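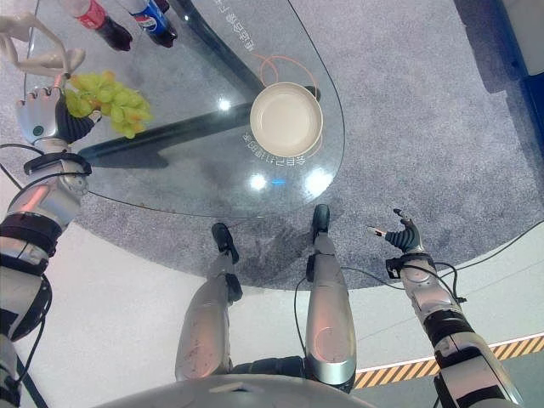
Grirkavport Robot Users Group > Community Help > Humanoids, Setup and Upkeep

Left hand closes too high over a glass table, and now the left wrist throws an encoder warning

Asked on Sunday, 3 replies, marked as solved (mostly)

We have a Setura on a standing pick-and-place job: take a bunch of grapes off a glass-topped table, carry it over, put it down in the bowl. It did this without complaint on a painted bench. Then management decided the bench was ugly and bought a table you can see through, which our depth sensing has taken personally.

Two symptoms. First, the left hand closes 11 mm higher than it should, so it takes the stem end and a prayer. Second, since we re-routed the left arm harness at the last service, I get an intermittent encoder warning from the wrist, nearly always when the arm is stretched towards the far side of the table. The right arm is fine, but the right arm has no job, so I'm not handing out medals.

Hour meter says 1,646. Joints were re-zeroed at the service. I've done the hand calibration twice and the grip height didn't budge either time. Are these the same fault or am I lucky enough to have two?
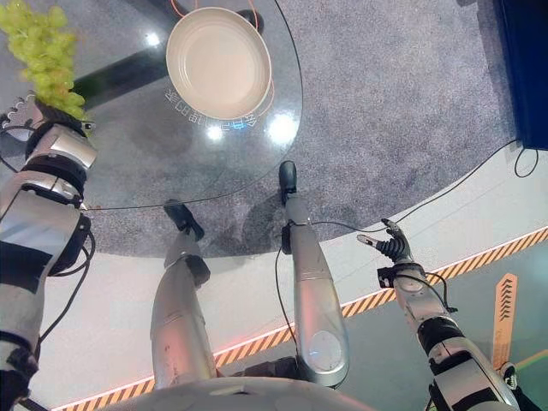

Bunch up in the left hand over the glass, right hand open and empty.

Reply 1

Have you tried turning it off and on again? Also check the firmware. Ours did something like this and it was the firmware. Or possibly the battery, we changed both.

Reply 2 (accepted)

You have two faults. Do the height one first, it's cheaper.

Your calibration is probably fine, and running it a third time will only give you a third copy of the same numbers. The trouble is where the robot thinks the table is. Clear glass over carpet gives you a few returns from the carpet, a few from the table base, the odd one from the ceiling lights bouncing off the top, and then the plane fit averages the lot and announces a surface that doesn't exist. You can watch it happen if you turn on the raw cloud view. It looks like soup.

Stop measuring the surface. Tell it. On our Setura the steps were:

Stand the robot where it will work, with both feet settled, and hold it there. If your floor is soft, give it a few minutes.
Lay a sheet of matte card on the glass and run the plane fit against that.
Save the result as a fixed work surface, subtract the thickness of the card, and switch off live plane updates for this task only. The "only" matters. I once switched them off globally and it tried to set things down on the bench from the week before.
Take the card away and touch off with one fingertip at five spots spread over the table. If they don't agree, the robot has shifted its feet and you start again.

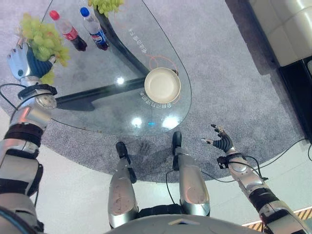 If the heights do agree and it still closes high, look at the grasp offset for the object. Ours had been set by somebody working with apples, who is no longer available for comment. Grapes want the hand lower and a slower close, and you will still lose a few.

One more thing on the height: if anyone nudges the table, the saved surface is still good for height but your bowl position won't be. We put small tape marks on the carpet under the base. Facilities has removed them twice.

As for the encoder warning, that's nearly certainly your harness re-route. Power down, support the arm, and work the wrist through its full range by hand while you watch the slack. 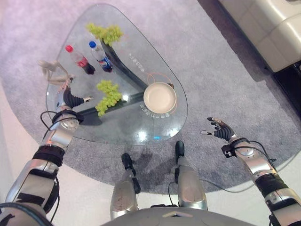

Slack in the wrong place is worse than not enough, and the service manual is no help because its drawing shows the arm hanging straight down. Reaching over a table is a different animal. With the left arm out towards the middle bunch, that black cable makes a curve to the left of the forearm near the wrist, and I'd want to know what the connector is doing at full stretch. Move the last clamp back towards the elbow, bring the loop in closer, and put a bit of Namomex sleeve where it passes the joint band. Don't cinch it. Then reseat the wrist connector and run seven slow cycles at full reach with the log open. If the warning comes back at the same joint angle every time, replace the cable. If it turns up at random, suspect the connector.

Reply 3

Agree with the above, except I wouldn't bother with the sleeve. It hides chafing. We use Hermans soft ties and look at the cable every Friday, or at any rate we have a sheet that says we do.

Also have a look at the right arm's cable while you're down there. If it's lying out across the floor, somebody will stand on it, and it will be you.

Comment from the asker

Card trick worked. Height is right now and it picks up the bunch properly. Moved the clamp and reseated the connector, which had one latch not fully home (my latch, my service, moving on). No warnings in seven cycles. Firmware was already current. Have left the battery alone.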